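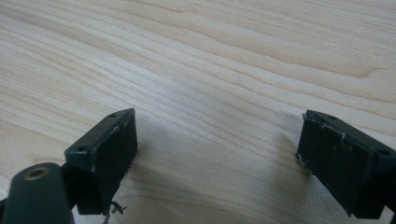
About the Luddale Robotics Club

We are a student club at Luddale Secondary School. We meet after school in the old woodwork room, from 3:30 until the last bus at 5:15, and we have done since a teacher named Mpho Pillay got tired of watching students assemble the same kit car every year and call it engineering.

Most school robotics pages tell you that their students are building the future. We would prefer to tell you what ours are building, which at the moment is a pair of gripper fingers that can pick up a teaspoon. They can do it some of the time. We would like that to be more of the time before we say anything grander.

What we do

The main project is called Kurkon. It began as a hand-held gripper that a student could use to record how a person picks things up, so the same motions could later be tried on an arm. We were doubtful that this would work at a school, and parts of it haven't. The recordings are only as good as the person holding the tool, and fourteen-year-olds in a hurry are not very consistent.

The fingers are where most of our hours go. Each one ends in a rectangular pad block with two small screw holes along the top, and the pads have a textured face. That covering frays. You get whitish threads along the upper edge and then a tuft hanging off the bottom, and somebody has to decide whether to trim it or strip the pad and start over. Igor Štěpánek, our shop technician, is of the view that we should stop fiddling and choose a better covering. Kyu-ri Ryu, who leads the gripper group this year, would like to see a test first. So there is going to be a test.

Claims we don't make

We get asked by parents whether the club leads to jobs. We don't know. A few former members have gone into trades and a few into engineering programs, and they might well have done that anyway.

We also get asked whether it improves maths marks. Mr. Pillay looked at this once and found that the kids who joined already had decent marks. Make of that what you will.

And we don't say that every student will build a robot. A good many will spend a term on cable ties, sanding, and working out why a file won't open. Some of them like that better.

Competitions

We enter the Cenus Regional in December. Last year our total was 974 points and the winning team had 1,207. The scoring favours speed, and our machine is slow and careful by design, or so we told the judges. Busisiwe Mabuza, who drove for us, thinks we lost most of it in the second round when the gripper closed beside the block instead of on it. She is probably right.

There is a fair question about whether competitions are good for a club this size. Six weeks of practice runs is six weeks of not learning anything new. We put it to the members every year and they vote to go.

Money

Membership is $100 a year and covers parts. If that's a problem, speak to Mr. Pillay and it will be sorted out quietly. Last year we also had a grant of $875 from Zwane Hardware, nearly all of it spent on fasteners and replacement servos. We don't take sponsorship that comes with a curriculum attached. We've been offered it twice.

Joining

Any student in Grade 8 or up. No experience needed, and we do mean that. Come by the woodwork room and ask for Kyu-ri. Closed shoes, hair tied back.

Last updated: December

Comments (3)

Bongani Hendricks
My daughter joined in Grade 8 and spent the first month sanding. She complained every night and never missed a meeting. Is the $100 due up front or can it be split by term?

M. Pillay
Split is fine, Bongani. Just send me a note.

former member
still on the pad covering?? we were arguing about that when I was there. try rubber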